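Project updates | Grants in progress | Home help robotics

Laundry robot: where we've got to, and the week it all stopped

3 April 2023

Hello all,

You asked for the honest version this time, so I'll start with the stoppage and get to the nicer bits after.

As Gaëtan told you on the phone, we had the arm on the laundry rig shut itself down in the middle of a run and then, when it was switched back on, move when it shouldn't have. No one was hurt. Gaëtan was standing at the side by the door with his hand on the stop button, where he's supposed to be, and he pressed it, and the arm stopped. But it had swung far enough to give the edge of the washing machine door a good knock, and if he'd been leaning in to fetch a sock out of the drum that would have been his elbow. So we called a halt that afternoon and I've not let anybody run it on full power again yet.

What happened, as far as we can tell from the logs (and we've been through them more times than I'd like): the power to the arm dipped for a moment, the controller dropped out, and the safety brakes came on. All good so far, that's what brakes are for! The trouble came at restart. Our software still had the old move stored up, and as soon as the controller reported itself healthy the software sent the rest of that move, with nobody having said go. That bit is our own code, written by me last July in a hurry, and I'm not going to blame the Birutex controller for it. It did what it was told.
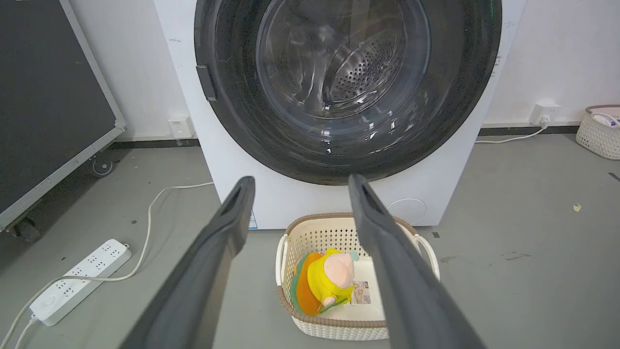 The dip itself took longer to track down. Orlando went at it from the wall outwards with a meter and a notebook, and he was after anything that shared a supply with the arm. We'd let the extension leads creep in bit by bit, the way you do, and there was a power strip lying on the floor in front of the washer with its cord looping back across to the base of the machine, right where people walk and where the baskets get put down. Orlando wiggled every plug in the room while I watched the log, and in the end one lead feeding the arm's supply turned out to have a loose contact inside its plug. He could make the controller drop out just by nudging it with his foot. So it may be that somebody's shoe did it on the day, or a basket being shoved along. I can't prove that and I won't pretend to.

We've now done the following. The bad lead is in the bin – cut in half first, so it doesn't come back. The arm has its own supply from a separate socket, clipped up along the wall. The software throws away any stored move after a loss of power, and it won't start again until a person has pressed a button on the outside of the marked area. Orlando has pulled the plug on it in mid-move, on purpose, 300 times at low speed, and it has stayed put on every restart. I'd like to get to 400 before we call that part finished, and then do a shorter set with a load of washing in the fingers, which I suspect will behave a bit differently when the brakes bite.

Still not sorted: the floor. Loose cables down there are a trip hazard for us and a snag hazard for anything on wheels, and I want proper covered runs put in. Nowakowski have quoted and can come in 3 weeks. Until then we're keeping the walking side clear and only two of us go in at a time. I'd also like an outside pair of eyes on the restart logic, and someone at Medutness has offered to read it through. They'll want paying for a day, so that's a question for you – see below.

On to the actual work, which was going rather well before all this. The arm was picking soft things out of a basket and putting them in the drum, and we'd moved on from towels to awkward shapes, toys included. Toys are a pain. They've got limbs and labels and they squash in odd directions, and the Grello gripping software gets very sure of itself about a bit of ear that then slides straight out. Gaëtan has a new way of choosing the grip point that looks promising, but it's only been tried on recorded data and I'd rather show you it working on the real thing.

Timing: we've lost 6 working days. I think we can make up half of that by putting off the folding trials, which no one was looking forward to anyway. The end date doesn't need to move.

What I need from you is a yes or no on the day's fee for Medutness, and a yes to moving a little of the travel money over to pay for the cable runs. I've put both on the usual form. If you'd like to come and see the restart test before we go back to full power, do ring me, the kettle's always on.

Related updates
Picking up towels: first results
How we mark out the area round the arm
Gripping soft toys, part one
Notes from the July visit

Contact the project team | Copyright 2023 | Back to top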